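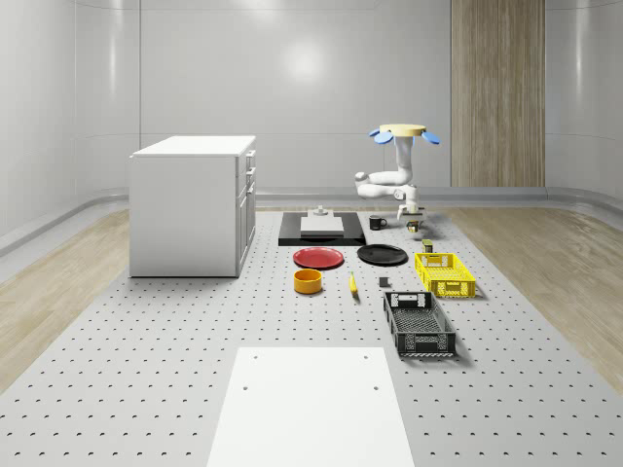
Drodlow Recipe Notes

A set of 743 short home recipes, typed up from handwritten cards and checked by Rozália Simon and Vikas Thakur. Each row has a title, servings, ingredients and steps.

Files

recipes.csv - the full set
units.csv - cup and spoon conversions
sample.csv - 90 rows for quick tests
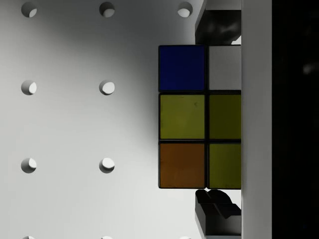

White pegboard with round holes.

Known issues

Oven settings are missing from many of the older cards. Spelling was left as written, so "zuchini" and "zucchini" both appear. Steps longer than 1,000 characters were split into two rows with the same id.

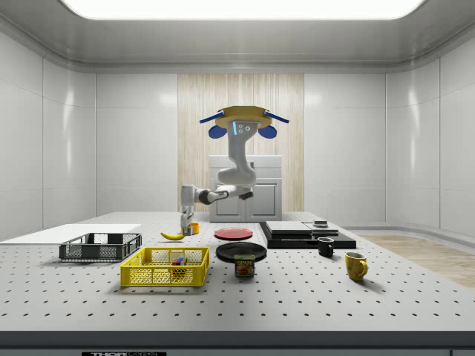
Join those rows on id before counting anything. The next update is planned for October. Send fixes to Yogesh Prajapati - one recipe per message, please.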